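Wendstead Folk Music Archive
Support: Catalogue and Playback
Ticket 2924: Album tracks playing under the wrong artist after import

Status: Closed
Opened: December 2019
Reported by: Bianca Costache, cataloguing
Component: Pirel import module, public listening pages
Priority: Normal

Summary

After the Brokton collection was loaded, a number of country and bluegrass recordings appear on the listening pages under the wrong performer. The audio is correct. The title is correct. The performer, and in some cases the session musicians, belong to the next record in the batch.

Report as received

The Brokton load was 308 recordings, mostly 45s and radio transcriptions. I was checking the fiddle tunes against the sleeve notes and found that the B sides were credited to whoever comes next in the spreadsheet. A sides look fine. Search by performer brings back the wrong B sides as well, so it isn't only the display. I have cleared the cache and tried a second browser. Same result.

I have not edited anything by hand. Please tell me before you run a fix, as I have notes in the comments field that I don't want to lose.
B. Costache

First response

Confirmed on the live site and on the test copy. The fault is in the stored data. The performer link in the index points to the wrong row, so the display and search are both doing what they are told.

Comments fields are held in a separate table and will not be touched by anything below. A copy has been taken anyway.

Please leave the Brokton records locked until this ticket is closed. Editing a record rewrites its performer link and makes it harder to tell which ones were affected.

Checks carried out

Source spreadsheet opened and compared with the supplier's original. No differences.

Character set checked. Accented names in the Zamfir donation load correctly with the same settings, so this was ruled out.

Import repeated on the test copy with the first 11 rows only. Fault did not appear.

Import repeated with all rows. Fault appeared at the first disc where the performer cell for the B side is blank. The cataloguing convention is to leave that cell blank when both sides are by the same act.

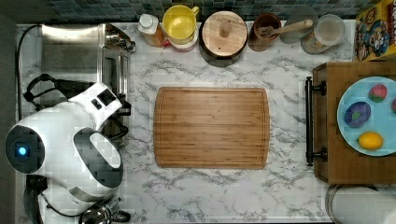 The 11-row test passed for a simple reason: none of those rows has a blank cell. It was a poor choice of sample and should not be used again for this module.

Cause

Pirel fills blank performer cells by copying from a neighbouring row. Until the September update it copied from the row before. The update changed the sort order used while loading, and the rows are now read from last to first. The fill step was not changed to match, so "previous row" now means the one below it in the spreadsheet.

Discs with a different act on each side are not affected, as both cells are filled in. Long-playing records are not affected, as they use a separate template.

Records affected: 83, all in the Brokton load. The Zamfir donation was loaded before the update and is clean.

Fix

1. Fill step set to run before the sort. Setting is under Import, Advanced, Order of operations.
2. Brokton performer links removed on the test copy and rebuilt from the spreadsheet.
3. Results compared with the sleeve notes for every disc with a blank cell.
4. Same steps run on the live site.
5. Search index rebuilt. Listening pages will show old credits until the index has finished.

Reply from reporter

Checked the fiddle tunes and the two gospel quartets. Credits are right and my comments are still there. One question: the steel guitar player on the Brokton radio discs is listed twice under two spellings. Is that part of this?

Response

No. Both spellings are in the source spreadsheet and the module treats them as two people. Merging names is done in the authority file. Please raise a separate ticket with the preferred spelling and the disc numbers.

Follow-up actions

Fault reported to Pirel, with a cut-down spreadsheet that reproduces it.
Import guide amended: performer cells to be filled in for both sides until a corrected version is installed.
Test sample replaced with one that includes blank cells, split credits and accented names.
Brokton records unlocked.

Ticket closed with the reporter's agreement.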